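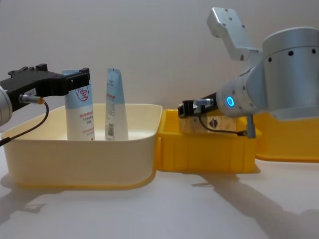

I have been asked to write something sensible about grippers, and I should warn you that I've been turning it over for the best part of a month and still can't keep it short. The question came from a colleague at our Purkdale site who wanted to know which one to buy, and wanted a one-word answer. I gave one (Keton, if you're in a hurry) and then felt bad about it all the way home, as the word on its own would mislead almost anybody who acted on it.

My opinion is that we spend far too long comparing grippers by their numbers and hardly any time comparing them by how they cope with dull, squashy, awkward little things from a chemist's shop. A data sheet will tell you the stroke, the force and the weight. I like a data sheet as much as the next person, and I have a drawer full of them, but I have never yet read one that told me how a gripper behaves when it meets the crimped end of a squeeze tube.

Tubes are a lovely test, and I do wish more people used them. A tube stood on its cap has a flat, thin top and a fat, soft middle, and you have to choose which of those you're going to trust. Take it by the crimp and you have something firm to pinch, but your fingers need to come in at the right angle, and the whole weight hangs below them and swings. Take it by the body and you've a good big area to hold, only it gives under you, and the amount it gives depends on how full it is. Two tubes side by side are harder again, especially if one is wider than the other, and then the approach matters every bit as much as the grip.

We had the Denby and the Keton running on the same controller, which was a Yoo, and I'd recommend that to anyone planning a comparison. Years ago I did one with each gripper on the controller its maker preferred, and ended up with a long report about controllers. This time we kept the bench, the bins and the objects the same, and set ourselves 300 picks for each gripper before anyone was allowed an opinion. (I had an opinion by lunchtime on the first day, and it was wrong, which rather makes the case for the 300.) 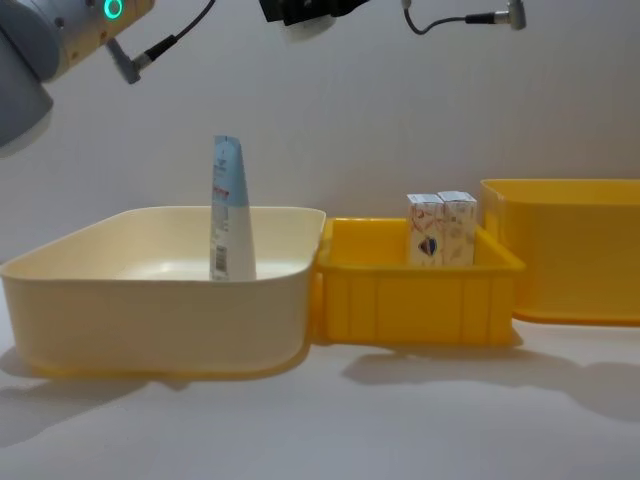 Small cartons were the other half of the job, and they flatter a gripper terribly. A carton standing upright has flat sides, honest corners and enough stiffness to forgive you for squeezing a little hard. If all you ever try is cartons, every gripper on the market looks marvellous! Put two of them together with no gap, though, and you soon find out how thick your fingers are. The Denby's fingers were good and stout, and I'd been admiring them for it, right up to the point where there wasn't room to get one down between a box and its neighbour. The Keton managed it more often, but it did like to nudge the second box as it went, and I had to decide whether I minded. I minded a bit.

Then there are the bins, and I could go on about bins for a very long time. People treat them as furniture. They choose the arm, the gripper and the camera with enormous care, and then somebody goes and fetches whatever tub is in the cupboard. But the height of a rim decides how low your wrist can come, and a sloping wall will take a corner of the gripper if your path is lazy. Two bins pushed up against each other make a double edge that you have to clear every time you move something across. I'd put a mixture of heights out from the start. You learn more in an afternoon with one shallow crate and one deep one than in a week with a matching set.

Cables deserve a paragraph too. I have come to believe that the cable is part of the gripper and ought to be judged along with it. A loop hanging below the fingers needs room to swing, and it needs that room exactly where your bin wall is. On our first plan we had allowed for the gripper body and left the cable out altogether, and we had to redo the approach on 4 of the paths. If I were buying tomorrow, I would ask the seller to show me the thing wired up and moving, and I'd take no notice at all of the handsome one on the stand. 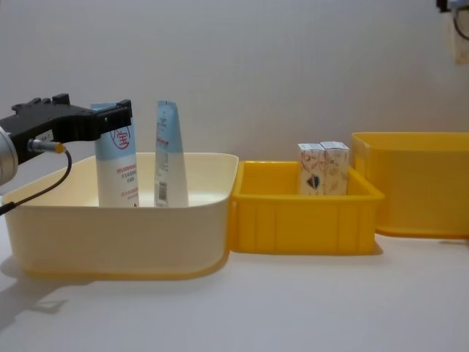

So why the Keton, after all that? It was the gentler of the two on the tubes, and gentleness is hard to add afterwards. The Denby was stronger and steadier, and for a firm, heavy part I would pick it without a second thought. Our work is mostly light and mostly soft, so strength we can't use is only weight on the wrist. Somebody with different shelves to fill should come to a different answer, and I'd be a little worried if they copied mine.

I told my colleague most of this on the telephone, and was asked, very patiently, whether that meant yes or no to the Keton. It means yes, with a week set aside in January to try it on your own objects, in your own bins, with the cables on. Please do take some tubes.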